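Mending pile, August edition

34 comments · 12 shares

Quick one tonight, it's late and I have to be up at 5. Finally got to the mending pile. It's been sitting on the spare chair since before Easter and the cat had pretty much claimed it.

Started with Marcus's work pants. Crotch seam, again. Third time on the same pair. Backstitched it by hand with the heavy thread and if it goes again he can buy new ones.

Then the grey school jumper. Elbow gone right through. Tried a woven darn over a tennis ball (no mushroom, lost it in the move to Fedetside) and it came out lumpy but it'll hold. Wrong colour grey. Vega says she doesnt care, so neither do I.

Doona cover, two buttons. Done in ten minutes, could of been done in March.

Things I'm still bad at:
- zips
- hems on anything stretchy
- stopping to eat

Tharindu asked last time what thread I use. Whatever's in the tin. Most of it was my aunt's, some reels still have a price sticker, 90 cents. Cotton goes furry if you leave it too long so give it a tug first. If it snaps, bin it.

Still to do, the curtain lining and a coat pocket. Also want to have a go at turning a collar, never tried, Tshepo reckons it's easy. We'll see. And anything soft and woolly gets a wash befor I go near it, moths last winter, not doing that again.

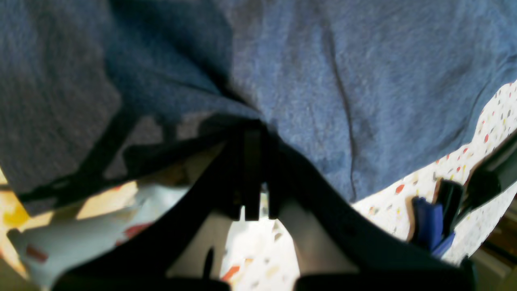 What's next on the pile

Coat pocket first, it's eating my keys. Curtain lining when I can get the big table to myself. If anyone near Fedetside has a darning mushroom going spare, yell out.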